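4 Fitting the processor and memory

Now the fun part — the board is ready and the socket is waiting! Keep the Dokum parts tray beside the case so that everything is within reach.

1. Lay the tower on its side with the open side facing up.
2. Check that the socket lever and bracket are fully open.
3. Lift the processor from its holder by the edges and line up the corner marks.
4. Lower it straight in. No pushing!
5. Close the bracket, then the lever.
6. Press the memory strip into its slot until both ends click.

Note: Spare tray clips are part 436.

CAUTION: Unplug the mains lead first, and never touch the socket contacts.
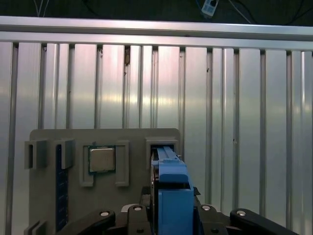
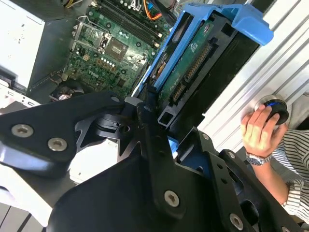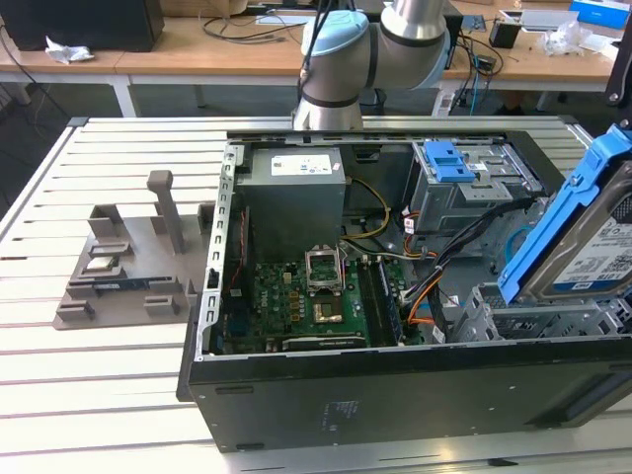
Fig. 2. Processor and memory strip in their holders (first picture); open socket inside the tower (second and third).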